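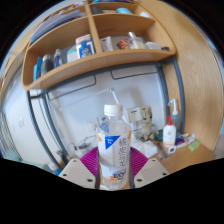 Kerstin Mühlbauer

Product Text and Customer Desk Assistant, part time, Plesinell shop, Rurstead

We are a small online shop for collectors. We sell enamel mugs, tin signs, lunch tins, key rings, playing cards and other licensed goods from old films, cartoons and comic series. The shop was started by Ida Fröhlich in a back room in Dronwood, and it now has its own office and stock room in Rurstead, in the former Kohlhase building near the station. At the moment there are 900 articles in the shop, and too many of them still have the text which the supplier sent us. This is where we would like your help.

We are looking for one person for 13 hours in the week, starting in October. The hours can be divided over two or three days. Friday morning should be one of them, as on this day the new goods are usually unpacked and it is good to have the article in the hand when you write about it.

What you will do

You write the product pages. For each article we need a title, a short description, the measurements, the material, and a note about the packing. You measure the article yourself, also when the supplier has given a size. We had a tin box last year which was sold on our page as much bigger than it was, and the customers who sent it back were right to do so.

You answer the letters of customers by e-mail. Most of them ask when a parcel will come, if an item can be sent to another country, or if a mug may go in the dishwasher. Some collectors ask very exact questions, for example about the colour of the print inside the lid or about the small line of text with the year on the bottom. For these questions you go to the shelf and look. Please do not guess.

You also help with returns. That means to open the parcel, check the condition, write it in our list and tell Ida if the item can be sold again as new. In the weeks before Christmas everybody in the office packs parcels in the afternoon, and this includes me.

What you should bring

You write clear English without many big words. It does not need to be your first language — it is not mine either — but your spelling should be safe and you should like to read a text a second time before it goes out. You are used to working with a computer and a simple spreadsheet. Our shop program is old and a little slow, and we will show it to you in the first week.

Knowledge of films or comics is welcome but we do not ask for it. Some patience is more useful, above all on the telephone. A carton in the stock room can be heavy, so please tell us if lifting is a problem for you, and we will arrange the work in another way.

What we offer

A contract for one year, with the wish to continue it. Your pay is fixed in the contract and we tell you the amount before the first talk, so you do not travel to us for nothing. You get paid holidays, a discount on everything in the shop, and a desk at the window. After the first two months you may do the writing part at home for one day in the week. Customer letters can also be answered from home, returns of course not.

The bus 41 from Dronwood stops in front of the door. There is a place for bicycles in the yard, with a roof. Car parking is difficult in the morning.

How to apply

Please send us a short letter and a list of your earlier work. A photograph is not necessary. Add one product text of your own, not longer than half a page, about any object which you have at home. It can be a tin, a cup, a toy or something quite different. We would like to see if a person who has never seen the object could decide to buy it from your words, and would not be disappointed when it arrives.

Letters can be sent through the contact page of the shop, with the word "Desk" in the subject line, or given in at the office between 10 am and 3 pm. Ida and I read all of them together. You get an answer in every case, also when it is a no. The first talk takes less than one hour, and we will ask you to write one short text here with an article from the shelf.

For questions about the hours or the contract please ask for me. For questions about the goods, ask for Ida.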